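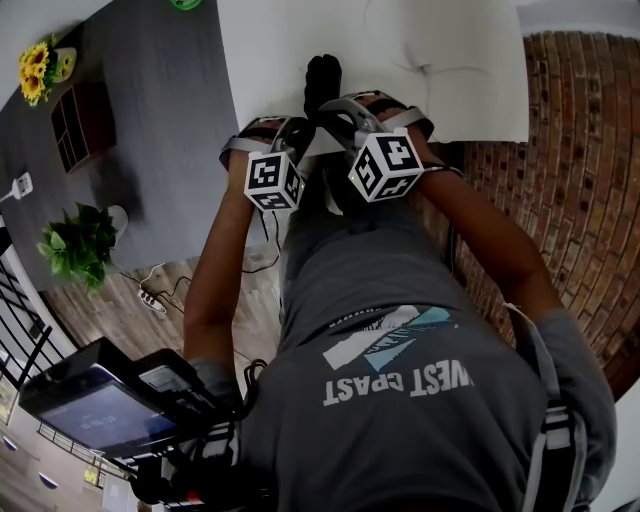
The grey table on the upper floor at Srisuk, with the sunflowers and the compartment box.

Diễm Vi has run the upper floor at Srisuk in Irnilville for 6 years. Most of the work there is household textiles: checking, smoothing, folding and packing for lets and small guest houses. We spoke on a Wednesday, before the afternoon delivery, and began with the table.

"It's dark grey and it stays dark grey," she said. "On a pale top you can't judge a white edge. You lose the hem. On this one you see straight away if the fabric has gone off square."

The method has changed little. White pieces are laid out with the long side parallel to the table edge, then pressed flat with the hands from the centre towards the corners. Vi does not allow pulling. A piece that has been pulled looks flat for an hour and then shortens along one side, and the fold line moves with it.

"Press, lift the hand, move it, press again. People want to sweep the whole arm across. That pushes a crease in front of you until it has nowhere to go, and then you have a fold in the corner."

I asked how flat is flat enough. She accepts faint creases if they run with the fold. A crease across the fold goes back and is done again. Cushions are handled on the same table but get less time: seams to the edge, filling evened out by pressing from both ends, zip checked, done.

A full day is 57 pieces. She arrived at the figure with Kazimír Hubáček, who plans the deliveries, and it has held since February. "We tried for more," Hubáček said when he joined us. "The folding was fine. The stacking wasn't. A stack that has been rushed leans, and it's worse by the time it has been down the stairs."

The stairs come up often. The work was moved to the upper floor for the space, and everything has to be carried up and down. Hubáček would prefer the ground floor. Vi would not. She likes the brick, the wooden floor and the view over the railing, and she says the boards are kinder to the feet than the tiles at Zorkatport, where she worked previously.

The dark wooden box with the square compartments belongs to the table and is not to be taken away from it. Vi uses it for small parts: spare buttons, zip pulls, safety pins, labels. Labels are ordered 200 at a time and kept with the writing side down. When the box was lent to another table it came back with the pins and buttons mixed, and sorting it took Tùng Giáp most of a morning.

Giáp is also responsible for the plants. The sunflowers stand next to the box and the leafy one in the white pot is further along. I asked whether water near white fabric was a risk.

"It's a rule about distance," Vi said. "The pots keep to their end. If a piece is too long for what's left, you fold it in half first and work it in two stages. You don't shift the pots while there's fabric down."

Has anything been spilt? "Three times. Twice it was tea."

Her next change is to the light. In winter the table is dim by four o'clock, and creases are hard to read under a lamp set directly overhead. She wants one placed low and to the side. Hubáček has the quote from Solodero and has not yet signed it.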